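Print this page | E-mail this page

Tea towels, dishcloths and other kitchen rags: what I do with mine

Last updated: 30 August 2021

I have a bit of a thing about tea towels. My mother-in-law kept hers until you could read the paper through them and I've gone the same way, so we own far too many, and I've had years to work out how to keep them smelling nice and doing their job. A few people have written in since the page on burnt saucepans asking about greasy cloths, so I've put everything in one place.

Breaking in new ones

New cotton tea towels are hopeless. They just push the water round the plate. It's the finish they put on at the factory, and you've got to get it off before the towel is any use. I soak mine overnight in a bucket of cold water with a mug of white vinegar in it, then wash them at 60 with half the usual powder and nothing else. Then I do it again. Two washes is normally enough, though I had a set from the market at Telcombe that took four and still squeaked!

Wash dark ones by themselves the first time. I once turned a whole load of pillowcases the colour of weak tea with one brown gingham towel, and my husband slept on them for years without saying a word.

Leave out the fabric softener. I know it smells lovely, but it coats the cotton and you're back where you started. If you've been using it and your towels have gone slippery, a couple of hot washes with a handful of soda crystals in the drum will usually bring them round.

Greasy cloths and that smell

You know the one. It comes out of the machine smelling fine and then the minute it gets damp again it's like something died behind the cooker. What's happened is that there's still grease down in the weave, and a 40 wash won't shift it.

What I do:

Put the cloths in an old washing-up bowl (in the sink, so you don't have to carry it).
Add a good half cup of soda crystals. Wear gloves, it's rough on your hands.
Pour on very hot water from the tap, enough to cover, and poke them under with a wooden spoon.
Leave until the water's cold. It will be a horrible colour.
Wring out and wash at 60, or hotter if the label lets you.

Don't use soda crystals on wool or silk, not that you'd have either in the kitchen. And if a cloth has had a lot of cooking oil on it, please don't put it in the tumble dryer, even after washing. Oily cloths can heat up and catch fire in a dryer or in a warm pile afterwards. Mine go on the line, and the really bad ones go in the bin outside.

Dishcloths want changing every day. I used to make one last a week and I shudder now. Hang it over the tap at night, opened right out, and don't leave it in a wet ball in the corner of the sink.

Stains

Tea and coffee: cold water straight away, then a soak in oxygen bleach. The old ones take a full night.

Turmeric: sunshine. Wash it as best you can, then peg it out damp on a bright day with the stain facing up. I've had a yellow handprint vanish by teatime. In January you're out of luck, so I keep the stained ones back for wiping the floor until spring.

Beetroot: hold the cloth tight over a bowl and pour hot water through it from a bit of a height. Mind your feet.

Candle wax: freezer for an hour, pick off what you can, then brown paper and a warm iron.

Rust marks: lemon juice and salt, out in the sun. Sebastião Xavier e-mailed me that one and says his aunt did all her table linen that way. It worked on the ring my baking tin left, but keep it off anything coloured as it does fade the dye.

Drying and ironing

I don't iron tea towels. There, I've said it. I give each one a hard snap when it comes out of the machine, pull the corners square and peg it by the short side, and they dry flat enough for me. If you do like them ironed then get them while they're still a bit damp, and go along the weave, or you'll end up with a diamond instead of a rectangle. Linen ones do look beautiful ironed, I'll give you that.

Folding and putting away

I used to pile them flat in the drawer, and of course we only ever used the top three. Now I fold them into thirds lengthways, then in half and in half again, and stand them up on their edges like books. You can see every one and the drawer holds more (mine is only a shallow one). Fold them on a table if you can, as doing it in mid-air gives you a lopsided bundle that won't stand up.

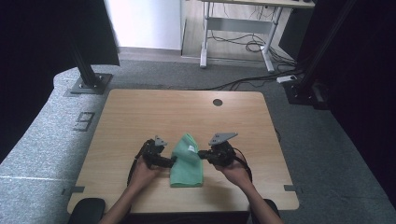 Clean ones go in at the back and I take from the front, so they all get a turn. Anything that's gone thin gets pulled out as I go. If there's a loop I leave it poking up, then I can grab one with wet hands without dragging its neighbours out too.

Keep the glass cloths separate if you've room. Once a linen cloth has been used on a roasting tin it'll never polish a wine glass again, whatever you wash it in. Mine live in a shoebox on the dresser, and woe betide anyone who takes one to the dog.

When they're past it

Cut them into quarters for dusters. Pinking shears will slow down the fraying, or just let them fray. Thin ones are very good for straining stock, and for wrapping lettuce in the fridge, slightly damp, where it keeps for days longer than it does in the bag. A thick one folded up makes a draught stopper for a window that doesn't quite meet.

The pretty souvenir ones I can't bring myself to cut. I sewed two together round the edges, left a gap, stuffed it with old tights and it's been the cushion on the back step chair ever since. There's one from Cimton with a lighthouse on it still waiting for me to think of something.

Next time I'm going to have a go at oven gloves, so if you've found a way to get the scorch marks off, do write and tell me!

Print this page | E-mail this page

Contact | Copyright Lorura Household Tips | Back to top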